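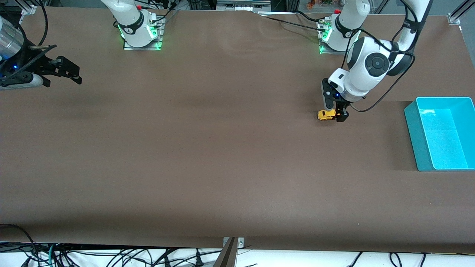

Rajitha Munshi wanted to know what the baseline was, and she wanted it before anyone showed her a plot.

Joelle gave it to her. The baseline policy had been trained on 639 demonstrations of the sort task, pick up a toy, carry it to the bin, let go. It had been evaluated in November and the checkpoint had not been touched.

"And the new one?"

"Same 639. Same network, same seed. The change is in the labels."

Rajitha pulled a chair over from the Pitent side of the lab and sat down with her coat on. Joelle opened the results file. She had slept badly and had rewritten the summary paragraph twice.

The method was simple enough to fit on an index card. In the original data each time step carried a target for both arms, including the long stretches when one of them had no job. The operators had let the idle arm drift. The network had learned the drift. At Jetex, where Joelle had worked before, they would have collected the data again. She had instead written a filter that found the idle stretches from gripper state and joint velocity and masked the loss for that arm until it moved with purpose. The filter had one threshold. She had set it by hand on 8 episodes and then left it alone.

"Left it alone before or after you saw the evaluation?"

"Before. The commit is dated."

"Show me."

Joelle showed her. Rajitha read the log line, then the one under it, then scrolled up for a while without speaking. On the table the left arm closed on a yellow toy car and lifted it.

"What does the idle arm do now?" Rajitha asked.

"It holds the last commanded pose."

"So you trained it on nothing and it does nothing."

"The controller holds it. The network output is undefined there. I gate it with the same idle flag, predicted."

"Then you have two changes. The mask and the gate."

Joelle had known this since Tuesday. She had put it in a footnote. She moved the cursor to the footnote and Rajitha read that too.

"This goes in the main table," Rajitha said. "Mask without gate. Gate without mask. Ofori will ask for it in the first round and he will be right."

"That's another 2 days of robot time."

"Who has the robot tomorrow?"

"Veltesport."

"Ask them."

Joelle wrote the message and did not send it. She looked at the success column, which she had been looking at for most of a week, and tried to work out how much of it belonged to the gate. The gate was eleven lines of code. She had written it in an afternoon to stop the gripper from chattering and had thought of it as housekeeping.

"If it's all the gate," she said, "there's no paper."

"There's a shorter paper." Rajitha stood up and put the chair back where it had come from. "Run gate without mask first. You'll want to know."

Joelle sent the message. She copied the November config, set the mask weight to zero, and named the run gate_only. Then she went back through the summary paragraph and took out the word "significantly."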